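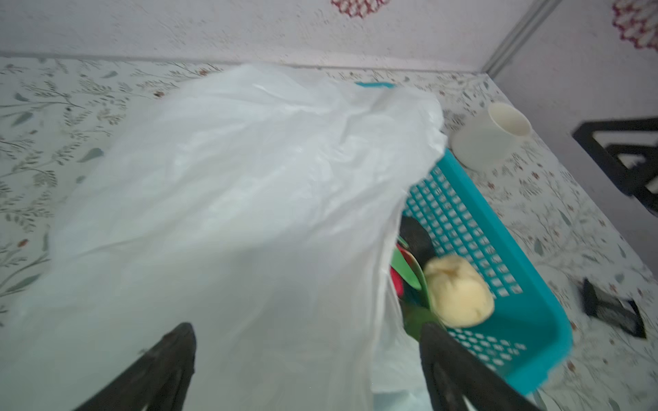
A plastic bag and a turquoise basket on the floral tablecloth.

Stamp Club and Paper Pack Subscription: Frequently Asked Questions

What comes in a monthly pack?
Each Vindismont pack has one clear stamp set, a matching die set, 32 sheets of 6x6 patterned paper and a card with two sketches. The stamps are photopolymer and need an acrylic block, sold separately. Ink is never included.

When do packs ship?
Packs go out on the 11th of the month. Orders placed after noon on the 10th go out with the next month's pack. If you want the current one, write to us before you order and we will tell you if there are any left.

Can I skip a month?
Yes. Log in, open My Packs and choose Skip. You can skip up to 2 months in a row. After that the subscription pauses until you restart it, and you keep your old price for one year.

Do I have to take the dies?
No. The stamps-and-paper option is listed as Vindismont Light. You can switch between the two at any time before the 7th.

My stamps arrived cloudy or slightly yellow. Are they bad?
No. Photopolymer yellows with light and picks up color from dye inks, red most of all. It does not change how they stamp. Keep them on their carrier sheet, in the sleeve, out of the sun.

A new stamp gives a patchy image. What should I do?
There is often a thin film left from manufacturing. Rub the stamp lightly with a white eraser, wipe it with a damp cloth and try again on scrap paper. If it is still patchy after two or three tries, send us a photo of the stamped image and we will replace it.

Will the dies work in my machine?
They fit any manual machine with an opening of six inches or more. For the Varnus machine, use the thin base plate, then one cutting plate, the card stock, the die with its cutting edge down, and the second cutting plate. Some of the lace borders need a shim. A piece of copy paper works.

What card stock do you use for the samples?
The bases are Trorklow 110 lb. in white or cream. Layers are usually the 80 lb. Ward Dekker makes most of the samples on the shop page and he scores everything on the grain -- if your folds crack, check that first.

Can I sell cards I make with your stamps?
Yes, as long as each one is stamped by hand. You may not scan the images, print them or use them in digital files. Please put "Images by Liao" on the back of the card. Liao draws all of the Vindismont sets.

Are retired sets ever brought back?
Sometimes. The list is looked at once a year, in May. Paper is not reprinted.

Do you teach classes?
Arnout Boersma teaches a beginner card class at the shop once a month, from 10 a.m. to 1 p.m. There are 11 seats. Bring scissors and adhesive -- everything else is on the table. We do not have an online version.

What is your return policy?
Unopened packs can be returned within 32 days. Opened stamp sets can't be returned unless something is missing or damaged. You pay the return postage, except when the mistake is ours.

How do I change my address?
Go to My Account, then Addresses. Changing it there does not change orders that already have a label. For those, email the shop with your order number in the subject line.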